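Prüfliste Aufnahmeplatz 2, Greifdaten Projekt Miruvach
Datum: 22.8.25
Prüferin: Friederike Strobel
Bediener: Tymofii Ivanyshyn

1. Not-Halt am Pult und am Armsockel
In Ordnung. Beide Taster ausgelöst und zurückgesetzt.

2. Arbeitsbereich abgesperrt, Bodenmarkierung lesbar
In Ordnung. Markierung an der Türseite löst sich, bis Montag nachkleben.

3. Kabelführung am Handgelenk
Mangel. Zweiter Kabelbinder fehlt. Vor Aufnahmebeginn ersetzt (Ivanyshyn).

4. Greiferfinger, Sitz und Beläge
In Ordnung. Schrauben nachgezogen.

5. Handgelenkkamera
In Ordnung. Linse gereinigt. Beide Finger müssen unten im Bild sichtbar sein, sonst Halterung nachstellen.

6. Objekte und Ablage
In Ordnung mit Bemerkung. Die Pappröhre hat Gebrauchsspuren: Kratzer, eine Querfalte, eine kleine helle Delle. Sie darf weiter verwendet werden, solange sie allein steht. Zustand im Objektblatt nachtragen. 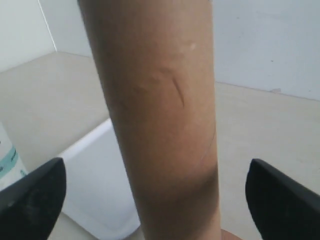 Zu Punkt 6: Pappröhre zwischen den offenen Fingern, noch ohne Kontakt. Links dahinter die weiße Schale.

7. Speicherplatz und Zählung
In Ordnung. Bestand vor Schichtbeginn 1312 Episoden, Soll für die Schicht 200.

8. Kennzeichnung der Fehlversuche
Mangel. Episode 354 ist als gelungen eingetragen, die Röhre kippt aber beim Anheben. Umgetragen. Fehlversuche bitte nicht löschen, sie werden für das Training gebraucht.

9. Rückwand und Tischfläche
Abplatzung an der Unterkante der Rückwand. Keine Maßnahme.

Freigabe: erteilt, nach Behebung von Punkt 3.
Kopie an Arne Schwerdtfeger.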